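From: Ataberk Duman
To: manipulation-list
Date: May 1, 2021
Subject: Re: Re: are we there yet on chores (insertion numbers)

On the Plundon thread, Tavares wrote:

> I keep seeing demos of arms loading dishwashers and putting pegs
> in holes, and I still can't get a straight answer on whether any
> of it would survive a normal shift. Our shop has people kitting
> small parts all day. It is dull work and we can't keep anyone on
> it past July. If a machine can put a square bar in a square hole,
> why can't it put my spacers in my trays? What is the real success
> rate, and what happens on the misses?
>
> Also, does any of this carry over to the home, or is that a
> separate problem?

Taking these in order.

We ran 1000 insertions of a square bar into a board with a two-finger gripper. 903 seated on the first attempt. The bar was presented upright in a rack, the board was clamped, and the board position was known to the planner before each run. A retry with a small spiral search recovered most of the rest, but I am leaving retries out of the figure because people on this list have counted them differently in the past and it makes the threads hard to compare.

The misses fall into two groups. In the larger one the bar rotates slightly in the grip when a corner touches the rim. The fingers hold on two opposite faces, so there is good resistance to yaw and very little to pitch in the plane of the fingers. Once the bar has tipped, pushing harder wedges it. In the smaller group the tip goes down next to the opening and the controller reads the contact as a floor. Force threshold alone does not separate the two cases. Force plus depth does, if the board height is known.

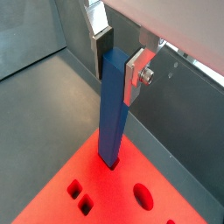 Gripping near the top end leaves a long lever below the fingers, and a small angular error at the grip becomes a large offset at the tip. Gripping lower reduces this but puts the fingers close to the board surface at the end of the stroke. We settled on the high grip with a compliant approach: stop at first contact, drop the downward force, move sideways until the lateral force rises on one side, then go down. It is slow. A person does the same thing in one motion and doesn't think about it.

On your spacers: probably yes, if the trays are fixtured and the parts arrive one at a time in a known pose. From your earlier post they arrive in a bin, mixed with two other sizes. That is a different job and most of the cost is there. The Godelero people quoted 3000 cycles between interventions on a kitting cell, and when I asked, that was with a bowl feeder and a single part number. I don't doubt the number. I would not apply it to a bin.

On the home: the insertion part carries over fairly well. A plug in an outlet, a lid on a jar or a plate in a rack is the same contact problem with worse geometry. What doesn't carry over is the clamp. At home the thing you are inserting into moves, is half hidden, or was put somewhere else last night. I have not seen a system that handles that without a person nearby, and I include ours.

The logs are on the Drestutau server, run 3951. The force traces are sampled faster than the poses, so resample before you overlay them. If anyone repeats this with round or oval stock I would like to see the first-attempt rate by shape. Please report retries in a separate column.

Ataberk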